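Climham Robotics Club
Minutes of the general meeting, 4 December 2023

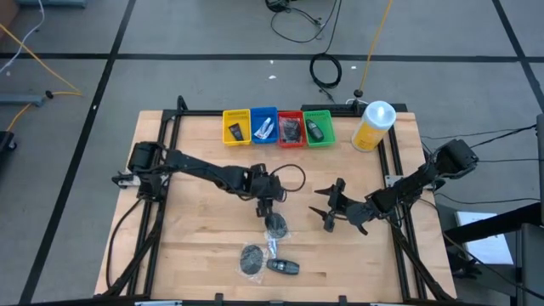 Present: Hiwot Weldu (chair), Yevhen Hladun, Lertchai Ruangrit, Lesia Semeniuk, Severyn Holovko (minutes). Three first-year members sat in and were very welcome. Please come back!

1. Minutes of the last meeting
Approved with one fix. The gripper pads were ordered by Lesia, not Lertchai. Sorry, Lesia.

2. Sorting task for the Mornell Cup
Most of the evening went on this, and happily so. Yevhen gave the update on the two-arm table. The task is now set: small items go into the yellow, blue, red and green baskets along the back edge, with both arms working from opposite sides. The key fobs and the round black discs are staying in the item set. Everyone agreed they are good, annoying objects, especially the discs in plastic bags.

Yevhen has been running the left arm on discs all week and is very pleased with the new approach angle, coming straight down from above. Bare discs are going well. Bagged ones still slide when a finger catches the plastic first. Lertchai suggested closing slower over the last bit of travel and Yevhen will try it (he had his laptop open before Lertchai finished the sentence).

Lesia asked if the arms should be allowed to hand items to each other. Long and very good discussion. For: it looks fantastic and the judges at Mornell gave credit for it last April. Against: every handover is one more chance to drop something. Agreed to get plain one-arm picks solid first, then try handovers with the key fobs only.

Hiwot asked that the baskets go back in the same order after every session, yellow on the left and green on the right. Twice now someone has started a run with red and blue swapped and spent half the evening hunting for a bug.

3. Practice runs
Lertchai has set up a shared sheet for logging runs. The goal is 500 logged runs before the end of term and 1000 before the Cup. Lesia thought this was a lot. Hiwot thought it was wonderful. Agreed to keep both numbers and look at them again after the break.

Failed runs must be logged too, with a few words on what went wrong. "Bad" is not enough. "Fob turned sideways on lowering" is great.

One of the first-years asked if new members can run the arms. Yes, absolutely, once they have done the safety talk. Yevhen will give it before the next session and anyone who missed the earlier one should come.

4. Cables
Severyn raised the cables on the floor behind the table and on the right-hand side. Hiwot would like a clear path all the way around before visitors come. Lertchai has sleeves and ties left over from the Parisi project and will bring them. The cable loop near the left wrist needs to keep its slack, so please don't tie that one down.

5. Money
The student activities grant came through at last. Applause. Spare fingers for both grippers come first, then a second emergency stop button so there is one within reach on each side. Lesia has a quote from Surmont and will check the shipping cost before ordering.

6. School visit
The visiting class will be split into groups of 7, one group at the table at a time. Lesia wants the kids to choose which basket each item goes in and Yevhen thinks he can have a simple menu ready for that. Hiwot will write to the teacher. Severyn to make labels in large type.

7. Any other business
Lertchai showed a short video of his first attempt at the handover from back in the fall. It was enjoyed by all and watched again.
Wipe the tabletop down after each session, please.

Actions
Yevhen: slower close on bagged discs; safety talk; menu for the visit
Lertchai: cable sleeves and ties; share the log sheet with new members
Lesia: shipping cost, then order fingers and stop button
Hiwot: email to the teacher
Severyn: labels; book the room for the next meeting

Meeting closed. Yevhen, Lertchai and two of the first-years stayed on to run discs.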